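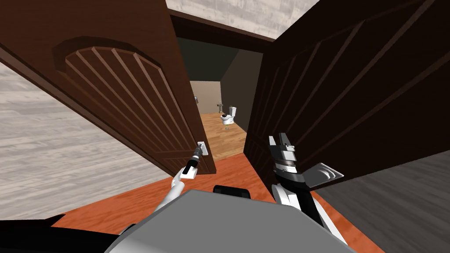

Two arms at a pair of dark brown double doors, left gripper on the handle. Computer rendering.

Prukora is a food processing company based in Boltby. It makes frozen vegetables, soup bases and, since the purchase of Stanciu, pickled goods. 739 employees. Privately held.

History

Started as a pea freezing plant with 2 lines, supplying school kitchens and a few hospital caterers. Retail came later, under store labels only. The Prukora name did not appear on a bag until the company bought its own packing hall.

Growth was slow. A poor pea harvest left the plant short for most of one winter and several catering contracts lapsed. Management responded by signing growers for longer terms and adding carrots, green beans and leeks, so the lines had something to run outside the pea season.

Stanciu, a family pickling business, was bought outright. Its recipes were kept, its jars were not - the old shape did not fit the Prukora filling line. Some long-time customers complained and the old jar came back for gherkins only.

Leadership

Svetozár Murín became managing director after running the Boltby plant. Came up through maintenance, not sales. Under him the company dropped its ready meals, which had never made money, and put the cash into cold storage.

Roxana Pîrvu joined with the Stanciu purchase and heads product development. She is credited with the low-salt soup bases, now the best selling item in the catering range.

Operations

Freezing and packing are done at Boltby. Pickling stays at the former Stanciu site. Frozen stock is held at Zallholm, a cold store the company first rented and then bought from it's previous owner. 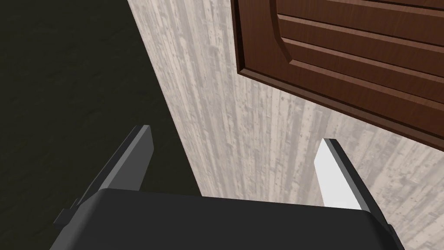
Gripper with its two fingers spread apart, computer rendering.

Peas are frozen the same day they are picked. The intake yard runs day and night through the season, which usually winds down in August. Seasonal staff are not included in the headcount above.

Growers

The company buys from 22 contract growers. Prices are set before sowing, with a bonus for tenderness measured at intake. Growers have asked for a fuel clause more than once; one was added to the newest contracts but older ones have not been changed.

Products

Frozen peas, carrots, green beans, leeks
Vegetable and chicken soup bases, regular and low-salt
Gherkins, pickled beets, pickled peppers
Mixed catering packs (not sold in stores)

See also

Frozen vegetables
Contract farming
Cold chain

This page was last edited on 25 October 2026. The section on growers needs more refrences.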